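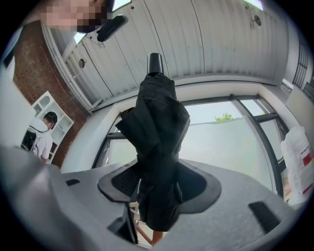

Umbrellas at the Korow hall, May to October

Korow says its folding umbrella "closes neatly in one movement". We had our doubts, so Yanling Lu and I have been keeping a page on it.

Black, folded, strap round the lower part. Tightly wrapped, supposedly, yet the cloth still bunches in the middle. I wouldn't call that neat.

The hall has a white corrugated metal ceiling and a red brick wall. Skylights are lovely until it rains, says Yanling, who likes the umbrella more than I do. It cost 15 pounds. I'd have paid six.

Hanyu Dai, 2 Oct 2020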